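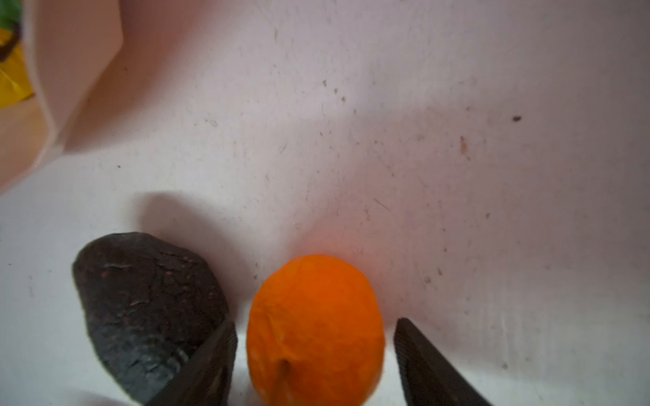
Wrist camera: clean the tray or retrain?

Started by vpsarras_cell2, Jan 8, 2022

Hello all. I look after a small fruit picking cell, one arm with two fingers and a camera at the wrist. We call it Miso. The pale surface under the fruit has collected many specks, grey, brown and black, and I think the detector starts to suffer. In the last 2395 picks we had 5 where the arm stopped above an empty place. Should I clean more often, or give the network more dirty pictures? Our program from Flundberg says to wipe every week, but I find this is too little.

netis_k wrote:
Clean it. A speck costs you one minute with a damp cloth. New training costs you a day. Also look at the lens first, because dust on the glass stays in the same pixels when the arm moves, and dust on the surface does not.

Tse wrote:
I don't agree with netis_k. If you keep it perfect, the model learns only perfect. Ours was trained on 3933 pictures, half of them dirty, and now we wipe when we remember. I would be more worried about the orange fruit. It makes a warm color on the surface above it, and a detector that works by color can draw the box too high.

vpsarras_cell2 wrote:
Thank you both. The lens I checked, it is fine. Tse, the warm color I did not think of. My five bad stops were not all near an orange, but I will look at the log again.

netis_k wrote:
And the dark bumpy one next to it? The gap is narrow and your left finger must go down exactly there. How much do you open?

vpsarras_cell2 wrote:
Fully open, always. I know it is lazy — the script is old.

Tse wrote:
Then make the opening depend on the free space, before you touch the network. And brush the ridges on the fingertips when you wipe. We do it every 4 days.

netis_k wrote:
With this I agree. But I still say weekly is too little for the surface.

vpsarras_cell2 wrote:
OK, I start with the opening on Monday and wipe every morning until then. I will write the numbers in this thread.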